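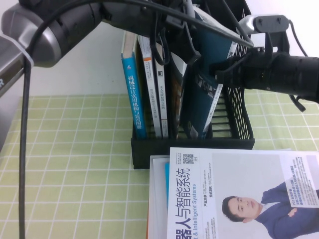
Ilze Marnauza

Course notes > Product data management > Week 4
Reading time: 4 min

Part numbers, revisions and the bill of materials

Last week we finished with the assembly structure in the CAD model. Today we look at what happens to this structure when it leaves the design office. Please have your Stakstead exercise sheet with you, we will need it in the second half.

1. Part number and revision

A part number identifies a part. A revision identifies the state of its definition at one moment. Students often mix these two, and also many companies do.

The usual rule is called form, fit and function. If the new part can replace the old one everywhere, in both directions, you keep the number and raise the revision. If it can not, you give a new number. A changed note on a drawing is a revision. A changed bolt pattern is a new part.

The rule sounds simple, but look at case 2 on the sheet. Keltance changed the coating of a bracket and kept the number. The bracket still fitted. In the painted housing it was fine, in the outdoor housing it was not, and the stores had both kinds in the same bin. What should they have done? Write your answer before we discuss it.

2. Intelligent numbers

Some firms put meaning into the number: material, size, supplier. Plalia did this with an 18-digit code. It worked until one product family needed more variants than the two digits reserved for them could hold. My advice is to use a plain running number and to keep the meaning in attributes, where you can search it and correct it.

3. EBOM and MBOM

The engineering bill of materials (EBOM) follows the design. The manufacturing bill (MBOM) follows the way the product is built, so it also contains glue, labels and packaging, and subassemblies that exist only on the shop floor. In the Verstraete case the EBOM has 184 lines. Compare it with the MBOM and mark:

- lines which are only in the MBOM
- lines with a different quantity
- phantom assemblies (see the glossary)

Keep the link between the two bills – without it, a change in one does not reach the other until a person remembers it.

4. For Tuesday

Read the chapter on engineering change orders and finish case 3. The written answer has a limit of 2000 characters, spaces included. Tables do not count.

Course office: room and hours on the notice board | © Course authors | Back to top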